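Praktikum Greiftechnik, Sommersemester
Handout zu Versuch 4: Vergleich von zwei Greifern und zwei Kamerapositionen beim Sortieren von Bechern

Termin: Mittwoch, Beginn in der Halle um 14:15 Uhr. Bitte lesen Sie das Handout vorher ganz durch, auch den Abschnitt über die Auswertung. Die Vorbereitungsfragen werden schriftlich abgegeben.

1. Ziel des Versuchs

In den ersten drei Versuchen haben wir den Arm nur bewegt und kalibriert. Jetzt soll er etwas greifen. Sie vergleichen zwei Parallelgreifer, den Zondmont und den Histatus, an derselben Aufgabe: kleine Becher vom Tisch nehmen und in die Schüssel legen, die zur Farbe gehört. Danach wird der bessere der beiden Greifer mit der zweiten Kameraposition noch einmal gemessen. Welcher der bessere ist, entscheidet jede Gruppe nach ihren eigenen Daten. Es ist kein Fehler, wenn zwei Gruppen zu verschiedenen Ergebnissen kommen, aber die Begründung muss im Protokoll stehen.

2. Aufbau

Der Tisch ist mit einem matten, dunklen Tuch bezogen. Ohne das Tuch gibt die Tischplatte Reflexe, die die Farberkennung stören, das haben wir im vorigen Jahr lange gesucht. Das Tuch muss straff liegen. Eine Falte von wenigen Millimetern reicht schon, damit ein Becher kippt, wenn der Finger ihn seitlich berührt.

Die Steuerung ist für beide Greifer der Onishi-Controller. Die Kraftgrenze wird im Menü unter »Grip« eingestellt und bleibt während einer Messreihe unverändert. Die Aufzeichnung läuft über das Programm Utow, das Sie aus Versuch 2 kennen. Vergessen Sie nicht, für jeden Greifer ein neues Projekt anzulegen. Wer beide Reihen in eine Datei schreibt, kann sie später nicht mehr trennen.

Kameraposition A ist oben, mit Blick schräg auf den Tisch. Kameraposition B ist am Handgelenk. Die Position A sieht alle Objekte am Anfang gut, aber der Arm verdeckt einen Teil des Tisches, sobald er sich über die Mitte bewegt. Bei Position B ist es umgekehrt: Die Kamera sieht den Becher unter dem Greifer sehr genau und von den Schüsseln fast nichts.

3. Durchführung

Verteilen Sie die Becher mit der Öffnung nach unten und lassen Sie zwischen zwei Bechern mindestens eine Fingerbreite Platz. Bei den letzten zehn Versuchen jeder Reihe stellen Sie absichtlich einen Becher direkt an den Rand einer Schüssel. Dieser Fall ist der schwierigste und trennt die beiden Greifer am deutlichsten.

Notieren Sie für jeden Griff: Farbe, Greifer, Kamera, Ergebnis. Als Ergebnis gibt es nur vier Einträge, nämlich »abgelegt«, »verloren«, »verfehlt« und »Abbruch«. Ein Becher, der in die falsche Schüssel fällt, gilt als verloren. Das ist streng, aber sonst wird die Tabelle zu kompliziert.

Die Geschwindigkeit bleibt auf Stufe 7. Wenn der Arm nach einem Abbruch stehen bleibt, quittieren Sie zuerst am Controller und starten erst dann in Utow neu. In der anderen Reihenfolge verliert das Programm den Zähler.

Hände bleiben außerhalb des Tisches, solange der Arm freigegeben ist. Umgestürzte Becher bleiben liegen bis zur nächsten Pause.

4. Vergleichswerte

Zum Üben der Auswertung bekommen Sie einen Datensatz aus dem April. Er enthält 400 Griffe mit dem Zondmont und Kameraposition A, davon 378 mit dem Ergebnis »abgelegt«. Das sind 94,5 Prozent. Rechnen Sie das Vertrauensintervall selbst aus, bevor Sie Ihre eigenen Werte damit vergleichen. Mit Ihren kleineren Reihen wird das Intervall viel breiter, und ein Unterschied von zwei Prozentpunkten zwischen den Greifern sagt dann noch nichts.

Zum Histatus gibt es noch keine große Reihe. Seine Finger sind schmaler und haben eine weichere Auflage. Nach unserer Erfahrung kommt er besser zwischen Becher und Schüsselrand, aber ein glatter Becher rutscht bei niedriger Kraft leichter heraus. Prüfen Sie bitte, ob Ihre Messung das bestätigt - wir sind selbst nicht sicher.

5. Auswertung und Protokoll

Das Protokoll enthält eine Tabelle je Greifer, die Erfolgsquote mit Intervall und eine kurze Beschreibung der Fehlerfälle. Wählen Sie zwei Fehler aus und erklären Sie diese mit Hilfe der Kraftkurve aus Utow. Eine Kurve ohne Achsenbeschriftung wird zurückgegeben.

Vorbereitungsfragen:
Warum wird die Kraftgrenze innerhalb einer Reihe nicht verändert?
Welche Fehler erwarten Sie bei Kameraposition A, die bei B nicht vorkommen?
Wie viele Griffe braucht man, um 90 und 95 Prozent Erfolg sicher zu unterscheiden?

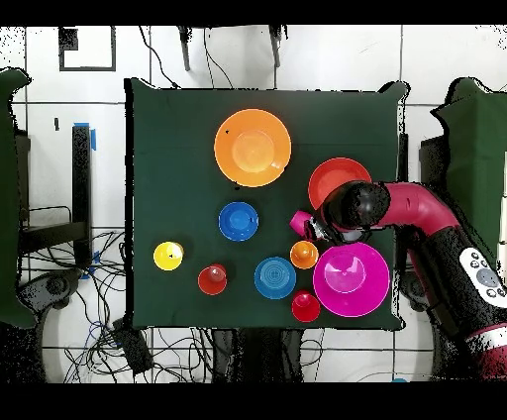 Darf man die Kraftgrenze ändern, wenn der Greifer mehrere Becher hintereinander verliert?

Innerhalb einer Reihe bleibt sie gleich, auch wenn das Ergebnis schlecht ist. Sie können die Reihe aber abbrechen, den neuen Wert im Protokoll notieren und mit einem neuen Projekt in Utow von vorne beginnen. Die abgebrochene Reihe wird mit abgegeben.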